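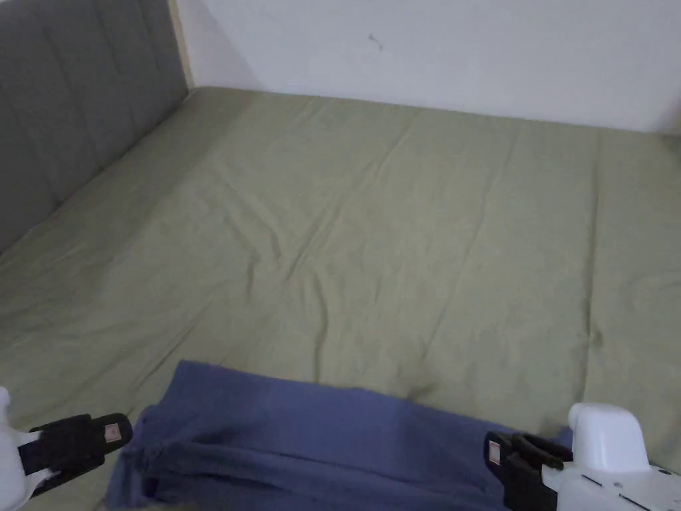
Blue cloth held in both grippers over the green sheet, padded headboard to the left.

Workshop > Groups > Home Builds > Minutes

About Projects Minutes Tool bookings Contact

Erkness Shared Workshop – Home Builds Group
Minutes of the August meeting
Started 7.15 pm, upstairs room

1. Last minutes
Agreed, with one correction. The spare power supply went to the Warkomholm build, and the July minutes had it down for the lathe bench.

2. Clulik (the folding build)
Most of the evening went on this and quite right too, it has come on a very long way! Clulik now has both grippers on and has moved from tea towels on the bench to cloths on a proper bed. The build team brought the picture at the top of these minutes and talked us through where things stand.

Grippers. The black jaws are the second version. The first set were too smooth inside and let go of anything fleecy. The new ones have a thin rubber facing glued in, and the team is really pleased with them. One member asked if the facing would mark pale fabric. Not known yet, so an old pillowcase will be sacrificed to find out.

Labels. Each jaw has its own small label and the team would like everyone to leave them on please. The left and right jaws were swapped during cleaning in July and it took most of an evening to work out why the closing position was wrong.

Housings. The white covers still come off with the small hex key, which lives in the Clulik drawer and nowhere else. Two of the screws on the right side have been replaced with slightly longer ones. Noted here so that it gets into the parts list.

Folding. The team did 30 trial folds at home between meetings and counted 26 as good, meaning the corners came within two fingers of each other. All the poor ones were down to the first pick, where one jaw took a single layer and the other took two. There was a long and very enjoyable discussion about this. Ideas put forward:
- lift the cloth a little and let it hang before the second pick
- close the jaws more slowly for the last bit of travel
- start with the thick edge of the fold nearest the robot

The second will be tried first, as it only needs a change in the settings file. A member who sews pointed out that a fuzzy cloth clings to a cotton sheet far more than it does to a table top, and offered some offcuts for testing. Gratefully accepted!

Camera. Creases in the bottom sheet are still sometimes taken for the edge of the cloth. The team had thought of ironing the sheet before each run, but the feeling of the meeting was that a bed in real life has creases in it and Clulik had better learn to live with them. Plenty of colour difference between cloth and sheet helps for now. White on white is for the autumn.

Safety. The stop button is on a long lead and stays within reach of whoever is running it. Second person in the room for any new motion. No change.

3. Warkomholm (curtain opener)
Motor bracket printed and fitted. It pulls well in one direction and sulks in the other – probably the belt. The team will bring the whole rail next time so that we can all have a go.

4. Oprea control board
The group has now got through all 3 of the boards bought in spring, two on Clulik and one on the curtain opener. Agreed to get another as a spare. The meeting also asked for a proper wiring diagram on the wall by the electronics bench, drawn large enough to read with a soldering iron in one hand.

5. Money
Build fund stands at £2,070. Agreed to spend up to £90 of it on the spare board, rubber sheet and a better set of small hex keys. The rest stays put until we know what the open evening will cost.

6. Open evening
Everyone would love Clulik to be there. The bed can't be moved, so a single mattress on two trestles was suggested, with the same green sheet on it. The build team will measure the reach first and report back.

7. Any other business
The glue gun in the left-hand cupboard is leaking and has been labelled. Please don't use it.
Whoever borrowed the long steel rule, the curtain team needs it back.

Closed 9.20 pm. Next meeting in September, same room, bring a mug.

Previous minutes Next minutes Back to top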